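Okay, towel thread! I have been rolling instead of folding since January and I have become a person with opinions. 1/10

---

Background: our linen closet is 11 inches deep. Folded bath towels hang over the front of the shelf and slide off every time the door opens. Rolled ones sit back where they belong. I could have had this years ago!! 2/10

---

My roll: long edge to long edge, then fold once more the same way, smooth it flat with your forearm, roll from the short end. Snug, but don't strangle it. A terry towel needs a little air or it comes out with creases like a road map. 3/10

--- 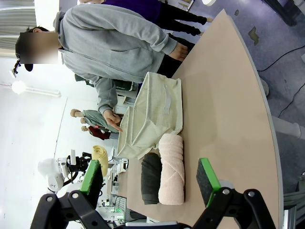 Fabric bins are my favorite part of the whole system. Wire baskets snag the loops, and hard plastic wastes the corners. A canvas one like this pale green one slouches a bit, and I love that, plus the stitched strip on the side gives you something to grab when it's up on a high shelf. 4/10

---

Stand the rolls on end if the bin is deep enough. You see every color from the top and you can pull one out without wrecking the rest (my old stacks went over if you looked at them). 5/10

---

Color order! I do pinks, then grays, then yellows, and guests get whatever they like best. Roll everything on the table first and line it up before any of it goes in the bin, so you can see which ones came out fat and redo them.

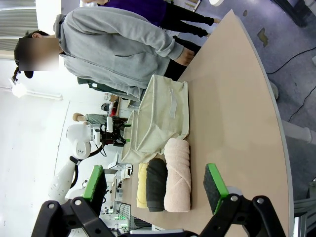
The fat ones are nearly always the thick bath towels, so those go in first, against the back wall, and the skinny hand towels fill the gaps. 6/10

---

Washcloths: same roll, tiny version, and they get their own bin. Mixed in with the big ones they sink to the bottom and you find them at Thanksgiving. 7/10

---

Somebody asked about fitted sheets. I have tried. They go in a pillowcase and the pillowcase goes on the top shelf and we don't discuss it. 8/10

---

Thursday is towel day at my place now. Dryer buzzes, podcast goes on, and the whole load is rolled before the first ad break. It's the chore I look forward to, which my teenage self would find very alarming. 9/10

---

If you roll yours differently, please show me! Especially anyone with those huge beach towels, mine still come out shaped like a cone. 10/10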